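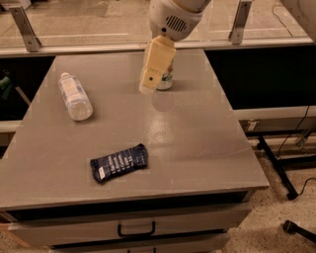 A reader wrote in last night to say that I was completely wrong about Ostilwood, that it's dead in the off season and that I should be telling people to go in summer like everybody else. Fair enough! But I went in March, I paid for it myself, and I'd do it again tomorrow.

Let me back up a little. I booked with Flurkov because they had the cheapest fare I could find (one bag, no seat choice, the usual), and then I got a room at the Böttcher for 4 nights. The hotel has 200 rooms and I'd guess most of them were dark. Breakfast was quiet, the pool was closed, and I had the sea path all to myself before ten in the morning. I loved it.

Okay, the reader has a point about dinner. Plenty of places down by the harbor had their shutters closed, and the boat trips don't start until later in the spring. The bus out to the lighthouse only ran twice a day, so I missed it once and walked back along the road, grumbling the whole way.

But summer there is a different thing altogether. A town of 3000 people fills up so fast that you can't get near the beach with a towel! I tried it years ago and spent most of my vacation looking for parking.

If you do go early, bring a real coat. The airport shuttle is 18 each way, and you pay the driver.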